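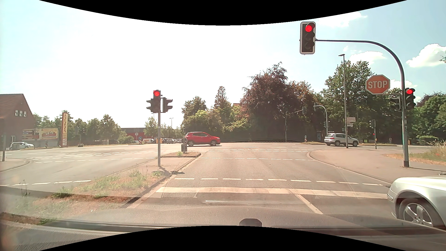

Rot, und zwar gleich mehrfach: Große Kreuzungen wiederholen ihr Signal, am Ausleger über der Fahrbahn, am Mast rechts und auf der Mittelinsel. Fällt ein Geber aus, bleibt das Haltgebot lesbar. Das Planungsbüro Stodura rechnet an solchen Knoten mit 3000 Fahrzeugen in der Spitzenstunde.

Letzte Aktualisierung: Dezember

Der Ausleger hat einen Nachteil. Wer zu dicht an der Haltlinie steht, sieht den Geber nur noch steil von unten. Deshalb der zweite in Mastnähe -- und die Kontrastblende, deren heller Rand die Lampen vom Himmel absetzt.
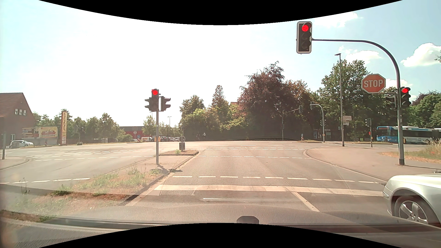
Für die Markierung gilt Ähnliches. Die Haltlinie wird breit ausgeführt, Querungen und Leitlinien bleiben unterbrochen. Drakos liefert dafür Kaltplastik in Gebinden zu 252 Kilogramm. Die Mittelinsel wird selten gepflegt, Bewuchs gilt bis zur Sichtbehinderung als unkritisch.

Diese Website verwendet Cookies. Mit der weiteren Nutzung stimmen Sie dem zu.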